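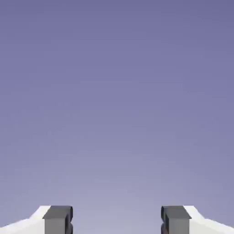
Simulator view over the gripper, fingers open, plain background.

Simulated success rate of 84 percent for clearing a workbench - does it mean anything for a real shop?

Posted by Cyprian Wysocka, May 5, 2026

I run second shift in a small machine shop in Primosville. Eleven benches. At the end of each shift, somebody has to clear them: hand tools back to the shadow board, finished parts into trays, rags into the lidded can, chips brushed off into the pan. It takes one person most of an hour and it is the job people skip when they are tired.

We have been offered a single-arm setup from Domański on a wheeled base with a two-finger parallel gripper. The policy was trained mostly in a simulator called Stasberg. The evaluation report lists 426 simulated episodes of the bench clearing task, 358 of them counted as successes. I get 84 percent from that. There is a video file for each episode and a spreadsheet of start and end states.

What I would like to know:

Does an 84 percent simulated rate tell me anything useful about a bench with cutting oil on it?

The gripper view in the recordings is rendered against a smooth purple backdrop. Our shop has a window wall on one side and old strip lights on the other. Is that a problem by itself, or do the training images get varied somewhere I am not seeing?

Is there any part of the job I should expect to work now, so that I could ask for a trial of that part only?

I can program a mill and read a schematic. I have no background in robot learning. The same sales contact also mentioned dish racks and towel folding as "household equivalents" and I don't know if that should raise or lower my confidence.

3 replies

Viera Kollár

I did acceptance testing on arms of this general class for a few years, so take this as coming from the test side and not the research side.

The success rate can't be interpreted until you know what an episode is. Open the spreadsheet and check these things:

Number of objects per episode. If each episode is one object moved from bench to tray, 84 percent is a per-pick number. A bench with 12 objects on it, at 0.84 per pick and assuming the picks are independent, finishes with no failures at 0.84 to the 12th power, or 12 percent of the time. If an episode is an entire bench, then 84 percent is a very different claim and I would want to see how many objects were on it.

Retries. Some reports count a success if the object ends up in the tray at any point before the timeout. Some allow one attempt. For your use retries are fine as long as a failed attempt does no damage, but you need to know the time cost.

Timeout. If it is set at several minutes per object, your one hour job becomes an overnight job. That may be acceptable in an empty shop. Ask.

What counts as placed. "Inside the tray volume" is the common criterion. It says nothing about a finished part landing face down on another finished part. For you that is scrap and should be scored as a failure.

Object set. Simulated tools tend to be rigid, dry, and separate from each other. Look for anything under 2 mm thick lying flat. Feeler gauges, shims and steel rules are where a parallel gripper has trouble regardless of training, because the fingers need an edge to get under. People slide such things to the edge of the bench without thinking about it. Some policies have learned to do that, most have not.

On the purple backdrop: a plain background is normal in a simulator and is not evidence of anything by itself. It is common to render training images with randomized textures, light direction and camera position, and to leave the backdrop plain for the evaluation recordings. It is also common to leave it plain for both. You cannot tell which from one still. With the fingers open and nothing in view except the backdrop, that one gives you no bench, no part and no contact to judge. Ask for the randomization settings in writing. The names vary, but there should be a configuration file with ranges for light intensity, light color, background texture, camera offset and friction. If the background entry is missing or holds a single value, assume your window wall will be a problem in late afternoon.

Friction is the one I would ask about first in your case. Oil on a ground steel part takes the coefficient well below what most people enter as a default. The gripper can be in exactly the right place and the part rotates out when it lifts.

As for what to trial, I would rank your tasks like this, easiest first.

Parts into trays, if the parts are of one kind, chunky, wiped, and spaced apart. Reasonable to expect now.

Rags into the can. Grasping a rag is forgiving. Opening a lid and holding it with one arm is not. Prop the lid or swap the can for an open bin during the trial, if your fire rules allow that. They may well not.

Hand tools to the shadow board. Picking is moderate, hanging is hard. Placement tolerance on a peg is a few millimeters and the tool swings.

Chip brushing. I would leave this out. It is a tool-use task with a pile of loose material, and I have not seen a good acceptance criterion for it, let alone a good result.

Igor Kalinowski

No. Simulation numbers are marketing. We looked at one of these at Gasik last July and it spent the demo dropping a wrench. Pay a kid to do it.

Szymon Krajewska

Viera's list covers the report. I'll add what happened when we ran our own trial, on a different arm but a similar job (emptying deburring fixtures into bins), and then answer the household part.

We logged 1,122 real picks over the trial. The overall rate was less useful than the breakdown by cause. We wrote a cause code next to each failure by hand from the video. The categories that ended up mattering were: object not detected, approach correct but slip on lift, collision with a neighboring object, dropped during transfer, wrong bin. Slip on lift was the largest. Changing the finger pads and wiping the parts first did more for it than the two software updates we received in the same period.

If you get a trial, three practical points.

Save the gripper view for every attempt, including the good ones. In our recordings the fingers sat low in the picture, and once a large part was held it hid most of what was behind it. The transfer was close to blind. A second fixed camera over the bench made the failures readable. I don't know what the Domański setup includes.

Run it at the actual hour. We tested by day and deployed at night and had to repeat the detection part.

Agree before the start on what ends the trial. We used a limit on human interventions per hour. If a person has to walk over every ten minutes, there is no labor saved, whatever the pick rate says.

About the dish rack and towels. A dish rack is fairly close to your tray task: rigid objects, known destinations, moderate tolerances. Results there would carry some weight if they were on real dishes. Towel folding is a separate problem. Cloth has no fixed shape, the state is hard to measure, and success is usually judged by eye. A system can fold towels acceptably and still be unable to hang a wrench, or the reverse. I would not move my confidence in either direction for it.

My short version on the general question of whether machines can do chores yet: picking up separate solid things and setting them down in a loosely defined place, yes, slowly, with supervision. Anything with lids, hooks, liquids, loose material or a precise orientation, test it yourself before believing it.

Comments on this reply

Cyprian Wysocka: Checked the spreadsheet. One object per episode, retries allowed, and the column for background texture has the same entry in every row. I have asked for the training configuration and for a trial limited to turned parts into trays. Will leave rags and chips out of it.

Viera Kollár: One entry in the evaluation sheet still doesn't tell you about training, so wait for the configuration. Get the friction range while you are asking.

Zbigniew Nowicki: Does anyone know if the base needs a flat floor? Ours has a drain channel down the middle.

Szymon Krajewska: Start a new thread for that and give the channel width and wheel diameter.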